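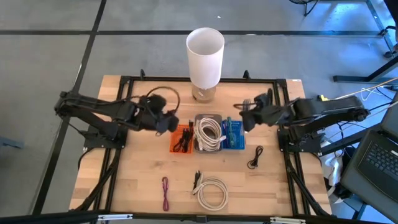

What happens if the mayor loses the confidence vote in Trerkham? The deputy mayor takes the chair on the same day, and the council has 80 days to elect a replacement from among its sitting members.

I am putting that first as several people on the list have asked me for it privately. The longer version follows, with Rowena's message quoted underneath.

The motion needs a simple majority of all 39 councillors, so 20 votes, however many turn up. An absent councillor helps the mayor. The Rallis group have 17 seats and say they will all vote for the motion. They need three more from the independents, and so far two have said publicly that they will support it. Digby Wihongi has said he will decide on the night. He said the same before the budget vote in April and then abstained, which on a motion of this kind would count the same as staying away.

The petition is a separate matter. It was handed in with 3037 signatures and the clerk has accepted it as valid. That obliges the council to debate it. It does not force a vote on the mayor, and it does not trigger an election. Some of the leaflets going through doors say otherwise and they are wrong.

On the court case: the mayor's lawyers have asked for the motion to be struck out on the ground that notice was given late. The judge declined to stop the meeting but has left the notice point open. If the motion passes and the court later finds the notice was bad, the vote falls and the mayor returns. The deputy's decisions in the meantime would stand under section 12 of the charter, unless they were themselves challenged.

> On September 2, 2022, Rowena Ignacio wrote:
>
> Could somebody who follows the council more closely than I do set out where we are? I was at the meeting in the library and came away with three different accounts. Stelios Nikolaidis said the mayor has to stand down once the petition is accepted. Fatemeh Tabrizi said the petition has no force at all. A man at the back said the whole thing was now up to the court.
>
> I would also like to know if the public can attend. Last time the gallery was full well before the start and a lot of us were left on the stairs.
>
> Rowena

Rowena, on your last point, yes, the meeting is open. It has been moved to the large hall at the school, which seats 200. There are no tickets. Doors open at half past six and the motion is the second item, after apologies. Questions from the public have to reach the clerk in writing by noon the day before, and the chair can refuse any that touch on the court case.

Fatemeh was closer than Stelios, but the council does have to hold the debate, and it has to publish a written reply to the petitioners afterwards.

I have the text of the motion and the judge's order as two short documents. Write to me off list if you want them, as attachments over a certain size get stripped out here.

Anastasia Stamatopoulos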